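티켓 1432 / 공유 작업실 빈 피킹 셀 / 상태: 진행 중
제목: 손목 돌릴 때 호스가 당겨지고 그리퍼가 자꾸 물건을 놓쳐요
작성자: Hugo Chauvin
담당: Leandro Figueroa

1. 증상

안녕하세요 Leandro! 지난번에 손목 배선 정리해 주신 뒤로 이틀은 진짜 잘 돌아갔거든요. 그런데 어제 저녁부터 또 시작이네요. 통에서 물건을 집고 올라오다가 6축이 크게 돌면 그리퍼가 스르륵 풀려요. 떨어뜨리는 위치도 거의 같습니다. 통 뒷벽 쪽에서 집을 때는 괜찮은데, 왼쪽 구석까지 손을 뻗으면 여지없이 떨어뜨려요 ㅠㅠ

어젯밤에 20번 돌려서 3번 놓쳤어요. 세 번 다 왼쪽 구석이었고요. 티치 펜던트에는 에러가 안 뜹니다. 프로그램은 그냥 잡은 줄 알고 빈손으로 신나게 배출 위치까지 가요.

2. 환경

팔은 작년에 중고로 들여온 KUKA 그대로고, 그리퍼는 Espinoza 공압식이에요. 압력은 레귤레이터에서 확인했고 설정값에서 안 움직였습니다. 피킹 프로그램은 Clakum 브랜치의 29번 빌드예요. 10월에 올린 뒤로 손 안 댔어요(진짜예요, 이번엔 진짜 안 건드렸어요!).

3. 지금까지 해 본 것

첫 번째, 호스 피팅부터 비눗물 발라 봤어요. 거품 없음. 밸브 쪽도 없음.

두 번째, 그리퍼 닫힘 대기 시간을 늘려 봤는데 차이가 없었어요. 느려지기만 해서 원래대로 돌려놨습니다.

세 번째, 통이 밀리나 싶어서 모서리 클램프를 풀었다가 다시 물렸어요. 예전에 통이 조금씩 밀려서 좌표가 다 틀어졌던 거 기억나시죠? 그래서 테이블에 테이프로 표시해 두고 돌려 봤는데 이번엔 꿈쩍도 안 했어요. 이쪽은 아닌 것 같습니다.

네 번째, 손목을 손으로 살살 조깅하면서 호스만 계속 봤어요. 왼쪽 구석 자세에서 6축을 돌리면 노란 호스 고리가 납작해지면서 그리퍼 쪽으로 바짝 당겨지더라고요. 제 눈에는 여기가 제일 수상해요. 꺾이면서 공기가 순간적으로 막히는 게 아닐까요?

4. Leandro 답변 (오후 4시)

읽어 봤어요. 호스 얘기가 맞을 것 같네요. 지난번에 제가 케이블이랑 호스를 한 묶음으로 타이로 잡았는데, 호스는 따로 놀게 뒀어야 했어요. 케이블은 따라 휘는데 호스는 더 뻣뻣하니까 그 묶은 자리에서 꺾일 거예요. 일단 타이를 하나만 풀고, 고리를 손목 왼쪽으로 크게 돌려서 다시 시험해 주세요. 자를 때 케이블 피복 조심하시고요. 그리고 속도는 꼭 낮춰서요! 테스트 물건은 모양이 제각각인 걸로 넣어 주세요. 병처럼 둥근 것도 꼭 하나 넣고요.

5. 다시 시험

시키신 대로 했습니다. 호스 고리를 왼쪽으로 넉넉하게 빼고, 타이는 위쪽에만 남겼어요. 물건은 소품 상자에서 뒤져서 연두색 장난감 같은 거, 파란 거, 주황빛 도는 빨간 짜는 병(눌러 짜는 그거요), 검고 반들반들한 것까지 넣었어요. 소스통은 옆으로 눕혀 놨고요. 저속으로 내려서 통 바닥 바로 위에 세워 놓고 호스부터 봐 주시면 좋겠어요. 이 자세에서는 고리가 꽤 크게 돌아 나와 있는데, 이 정도면 여유가 충분한 건지 아니면 너무 커서 통 벽에 걸릴 것 같은지 의견 부탁드려요. 저는 솔직히 벽에 걸릴까 봐 조금 무서워요.
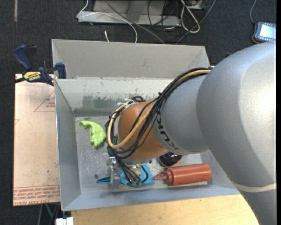
6. 남은 일

왼쪽 구석 자세에서 6축 끝까지 돌려 보기. 저속으로 먼저 하고, 괜찮으면 원래 속도로 20번 다시 돌릴게요. 놓친 횟수는 여기에 댓글로 적겠습니다.

호스를 더 유연한 걸로 바꾸는 것도 생각 중이에요. Brindemley에 같은 외경으로 부드러운 게 있다는데 혹시 써 보셨어요? Grornix 쪽 피팅이랑 맞는지 모르겠어서 아직 주문은 안 했어요.

그리고 닫힘 확인 센서 신호를 프로그램에서 안 읽고 있는 것도 고쳐야 할 것 같아요. 빈손인데도 끝까지 가 버리니까 보는 사람이 다 민망하더라고요. 이건 티켓을 따로 팔까요, 아니면 여기에 붙일까요? 편하신 쪽으로 알려 주세요. 저는 오늘 9시까지 작업실에 있을게요!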